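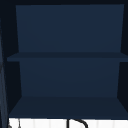 OK, hi everybody, can you hear me in the back? Great. I'm going to talk for twenty minutes and then we can argue about paprika.

Start with the seed story. Two summers ago I bought one packet of cilantro seed from Bulerwood, and I let the whole row bolt because I was out of town for my sister's wedding. Came home to a jungle. I was ready to pull it all up and then I remembered (duh) that cilantro seed is coriander. So I had more coriander than I could use in a year, and that's how I got into drying and grinding my own spices.

Pause, ask who here grows cilantro. Ask who grows it on purpose.

Next bit: whole versus ground. A whole seed keeps its oils locked up. Grind it and you've opened every door in the house at once. I did a side by side with cumin, one jar ground in spring and one jar left whole, and by December the ground one smelled like a cardboard box. The whole one, I cracked a few in my palm and my neighbor smelled it from the porch! Pass the two jars around now. Don't say which is which.

Rajkumari Saxena taught me to toast. I took her evening class over in Fivulley and I burned my first three batches, and she just kept handing me more seeds. Her rule is low heat, keep the pan moving, and get them out of there the second you smell them from standing height. If you wait for color you've waited too long. Mustard seeds are the exception, they'll tell you themselves, keep a lid handy.

Show the grinder. Mine's the old Rajput hand mill, the one with the wobbly crank. I've tried the electric kind and they're fine, they're faster, but they heat up if you lean on the button. Short bursts. And for the love of everything don't use the one you grind coffee in, unless you want cumin lattes. I did that for a month.

Where to keep it all. Cool, dark, dry, tight lid. A closed cabinet away from the stove beats that cute rack right over the burners, and I know, I know, I had the cute rack too. It was a wedding present. It holds vitamins now. Write the date on the bottom of the jar, not on the lid, lids get swapped.

Numbers slide, keep this quick. I weighed everything last season like a crazy person. Total dried seed, all kinds, 1,559 grams. Of that 912 grams was coriander, which tells you how that wedding went. Fennel was a sad 59 grams, the swallowtail caterpillars got there first and I let them have it.

If there's time: the Ginham fenugreek. It's the small, dark strain, more bitter than the regular one. Soak it overnight if you're putting it in dough. Skip this if we're past 7:30.

Questions. Somebody always asks about freezing. Yes for chilies, I don't bother with the rest.

Remind them to take a coriander packet from the basket by the door. Two each is fine. Please take two.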